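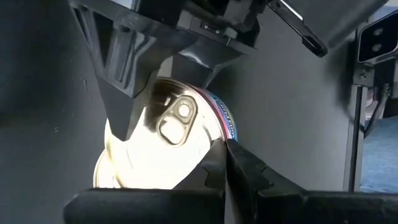
On the shelf spacing question: the pantry inserts from Kofler leave 13 cm between boards, and for ring-pull cans stored upright that is enough only if you never need to get fingers over the top. Stacking is the other problem. A pull tab like the one on this can, with the two oval holes in the ring, sits on the lid where the next can wants to stand. I now store ring-pulls on their sides, lid outward, in rows of five. The blue label with the red and pink band is easy to find by its edge – the small lettering is no help on the curve.

Dented rims go in the front row and get used first. Bulging lids go out.

Theda

On Oct 26, 2026, Annick Hiebert wrote:
> Has anyone measured the Kofler inserts with cans in them? I have
> 27 cans to place and a cupboard 15 inches deep. Upright, the back
> row disappears. On their sides they roll unless there is a lip.
> Does the insert have one?

Yes, front edge only. Put a strip of shelf liner behind it.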